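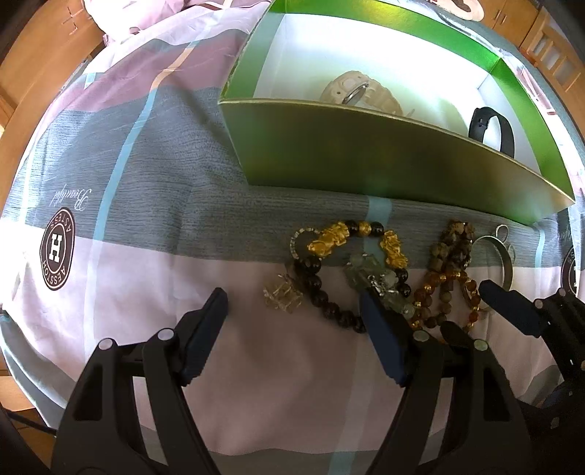
Fig. 1. Jewelry task, near gripper open, bead bracelets in front of the box.

Support > Hand-held grippers > Galleo kit > Tickets

Print | E-mail this ticket | 3 comments

Subject: Left and right recordings drift apart in long sessions
Status: Open, waiting on customer
Reported by: Trunutwood test bench
Product: Galleo two-hand kit, on review loan

Problem: Sessions longer than 12 minutes export with the left unit behind the right, by up to 300 ms at the end of the file. Short sessions export clean.

Steps tried:
1. Re-paired both units. No change.
2. Swapped left and right. The lag stays with the same unit.
3. Replaced the cable on that unit. No change. 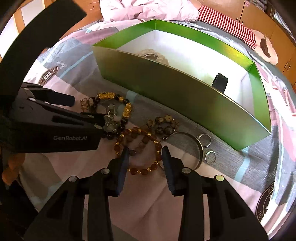
4. Repeated the task with small items only (rings, clips, beads). Pad closure logs normally on both units, so the encoder is ruled out.
5. Exported through Luliser instead of the bundled tool. Same lag.

Support reply: Log shows 86 dropped sync packets, all after the buffer passes 3,000 entries. Known fault in the Mkhize sync module. Set buffer flush to "per grasp" and rerun one long session. Attach the raw log, not the export.

Customer reply: Flush setting is grayed out on the slower unit. Which firmware adds it?

Shares: 0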